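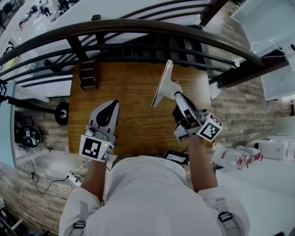

According to one early reader of the results, a gripper held in a person's hand can't be compared fairly with another, as the person will quietly make up for whatever the tool does badly. The Bangate comparison was planned with that complaint in mind, and most of what has been written about it since has dealt with the same point.

The Bangate comparison is a set of trials of two hand-held robot grippers, the Lendico and the Pappas, carried out in Dallholm. It takes its name from the Bangate workshop, which planned the trials and keeps the recordings. The trials began in August and the record was closed on Dec 30, 2025. It holds 1139 attempts at picking up, turning and setting down ordinary objects on a table.

Equipment

Both grippers are worked by hand. The operator holds one in each hand and wears a harness over the shoulders. The Lendico has a light gray plastic body with a long, tapered front section and a rounded black window down its center. A small green light shows on its side. The Pappas is dark gray and black with white fingers.

Each gripper carries a white cube printed with black square patterns. The patterns are markers that a camera at head height can find and follow, and the position and angle of each gripper are worked out from them. The cubes used on the two grippers were printed from the same file. In the first weeks the Pappas cube was mounted on a longer bracket, which made small wrist movements look larger in the recordings. The bracket was replaced and the affected attempts were taken out of the record.

The two grippers differ most in how they close. The Lendico trigger has a long, light pull, and its fingers move evenly through the whole of it. The Pappas trigger is shorter and stiffer, and most of the finger travel happens in the first half. Operators used to one tool tended to close the other too early or too late for their first several attempts. Practice attempts were allowed before each session and were not kept.

Method

All trials took place at a wooden tabletop with the operator leaning over it. The objects were household and office items, and they were left unmodified. A task sheet gave the order of the objects and named the gripper to be used for each one. The other gripper stayed in the operator's other hand, and on some tasks it was used to steady the object.

Each operator did the full sheet and then repeated it with the grippers swapped between hands. The swap was added after a trial run in which the right-hand gripper did better on almost every object, whichever model it was. Results from the trial run are kept in a separate folder.

An attempt was marked as a success if the object was lifted clear of the table, turned to the angle given on the sheet and put back without being dropped. A slip that the operator recovered from was marked as a slip and also as a success. Attempts in which the head camera lost both cubes for more than 2 seconds were thrown out and done again.

Objects

Flat objects lying on the table were the hardest for both grippers. Small electronic devices with smooth sides had to be taken by their short edges, and the Lendico's tapered front made this easier, as the operator could see where the tips were going. The Pappas fingers hid more of a small object from the head camera.

A silver-white monitor stand with a flat plate and a short neck caused the most slips. Held between the fingers and lifted at a tilt, it puts a good deal of its weight to one side of the grip, and it tends to turn. The Pappas held it at an angle more reliably. With the Lendico, operators often set the stand down and took hold of it again. A few used the second gripper to support the plate, which the task sheet neither asked for nor ruled out.

Slatted wooden pieces, such as small racks, gave little trouble once a finger was between the slats. Failures with these came mainly on release, when a finger caught on the next slat and pulled the piece over.

Results

Of the 1139 attempts, 509 included at least one slip, a new grip or a drop. Bangate has not published one overall score for either model. Its notes give the Lendico as the better tool for small and flat items, and the Pappas as the better one for heavy or lopsided items. Tiredness in the hand was reported more often with the Pappas and was put down to the stiffer trigger.

The cubes also limited what could be measured. When a gripper is turned far enough, only one face of its cube points at the camera, and the angle reading becomes noisy. This happened more with the right-hand gripper, which operators tended to angle outward.

Further work

A second round has been planned with a target of 2000 attempts. It is meant to use the same objects, a second camera fixed to the table and a spring kit that gives both triggers the same stiffness. The task sheet is to be changed so that support from the second gripper is marked as its own kind of attempt.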